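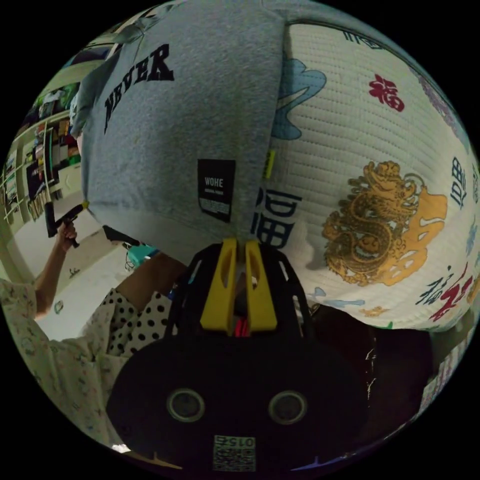
Ticket 801 – Laundry and Linen, Plesden House
Category: Garment care
Priority: Low (raised to Medium by requester, lowered again by us)
Status: Closed

Reported Monday, 9.20 am
Grey sweatshirt, NEVER across it in big black capitals, WOHE on the black label near the hem. The hem has gone wavy and won't sit flat when folded. Requester writes: "It was fine before your machines." Noted.

Monday, 11.45 am
Asked for the programme used. Requester says "the normal one". Plesden House has 14 programmes and none is called normal. Asked again.

Monday, 2.10 pm
Programme was Heavy Cotton, followed by 120 minutes in the Vavport dryer. The garment went in with the white quilted cloth, the one with the dragon and the 福 characters. Padded things hog the drum and take ages to dry, so the sweatshirt presumably got the full two hours for company. Moved from "Machine fault" to "Other".

Tuesday
Dryer checked anyway. Filter clear, thermostat reading as it should. The Nosaren washer next to it has a squeak, which is ticket 354 and has been since spring.

Tried on the hem:
1. Damp cloth and a cool iron, inside out, keeping well away from the lettering. Slight improvement.
2. Rewash at 30, reshape by hand, dry flat on a rack. Better. Left side still has opinions.
3. Folded with the hem turned inwards. Looks perfect, fixes nothing. Requester delighted.

Wednesday, 4.30 pm
Requester asks whether the quilted cloth can be "done the same way". No. Cha at the front desk has the care sheet: cool wash on its own, no iron on the quilting, line dry. Please read it this time – it is one page.

Requester also asks about the little yellow tag at the side of the sweatshirt. Not one of ours. Leave it or snip it, as you like.

Resolution: user settings. Hem mostly recovered. Linked to ticket 214 (jumper, same dryer, same two hours).

Reopened Thursday, 8.05 am: "It's gone wavy again."
Programme used: the normal one.
Closed Thursday, 8.15 am. Care sheet sent again.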